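Foven Home Help > Plumbing > Drains and Water Lines

Why does my water heater bang like somebody is in there with a hammer?

Asked by Marlina Ginting

We have a gas tank heater in the basement, a Clornow, which came with the house and which the home inspector described as "present." For the last month or so it has been making noise while it heats. It starts as a sort of popcorn sound, works up to a rumble, and every so often there is one good bang that sends the cat upstairs. Worst at 5 in the morning, when my husband showers before work and the burner kicks on under the bedroom.

Hot water is fine. Maybe it runs out sooner than it used to, but we also have a teenager now. No puddles. We're on city water and it's hard enough that the kettle looks like a cave. I have never flushed the tank and I'd bet the previous owners hadn't either, judging by what they did with the gutters.

Is this dangerous, and is it something I can fix with a garden hose and a Wednesday off?

3 answers

Prasetyo Tambunan

Sediment. Flush it.

Gisela Lenz

What Prasetyo said, with more words. Minerals drop out of hard water and settle on the bottom of the tank, right over the burner. Water gets trapped under the crust, turns to steam and pops its way out. The rumble is a lot of little pops. The heater is running hotter at the bottom than it was meant to, so it burns more gas and the tank ages faster – but as noises in a basement go, it's one of the friendlier ones.

How I do mine:

Turn the gas control to pilot. Shut the cold supply valve on top of the tank. Let the water cool for a few hours, overnight if you can stand it. Hook a hose to the drain valve at the bottom and run it to a floor drain or outside, someplace lower than the valve and not where the dog sleeps. Open a hot tap upstairs so air can get in. Open the drain valve.

If it dribbles and quits, the valve is plugged with the stuff you're trying to get out. Open the cold supply for a few seconds and shut it again. That usually kicks the plug loose. Keep doing short bursts until what comes out of the hose is clear. My first flush looked like somebody had rinsed out a fish tank.

Then close the drain, take off the hose, fill the tank with the hot tap still open upstairs until it runs without spitting, and only after that turn the gas back up. Firing an empty tank is how you get to buy a new one.
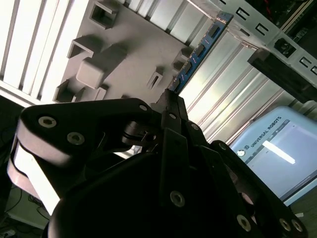
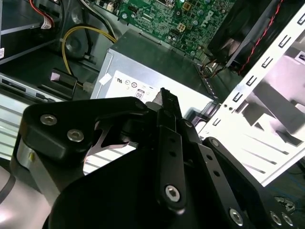
Follow-up from Marlina Ginting: The drain valve on mine is plastic and looks about as sturdy as a yogurt lid. Should I even touch it?

Gisela Lenz: Touch it gently, and have a brass hose cap in your hand before you start. Old plastic valves often open all right and then won't close all the way because of grit in the seat. The cap goes on the hose threads and stops the drip until you can swap the valve for a brass one. If it won't turn with moderate hand pressure, leave it alone and call somebody, as a snapped valve on a full tank makes for a long afternoon.

Sulastri Rahman

I'm going to be the wet blanket. If the heater is really old and has never been flushed, find the date on the label before you do anything. Ours rumbled for years. We flushed it and it started leaking from the bottom seam that same week. The plumber said the tank was rusted through already and the crust had been doing some of the holding. I was out 100 dollars for the visit and then a good deal more for the replacement.

Also the single big bang might be a separate thing. If it happens when a faucet or the washing machine shuts off, that's water hammer in the pipes and you can flush the tank till spring without changing it. Stand down there while someone runs the washer and listen.

And if you ever smell gas, or the relief valve on the side starts spitting, skip the forum and pick up the phone.

Marlina Ginting

Label says it's older than the teenager. Went and listened, and the bang is the washing machine. The popcorn is the heater. So I have two problems, thanks everyone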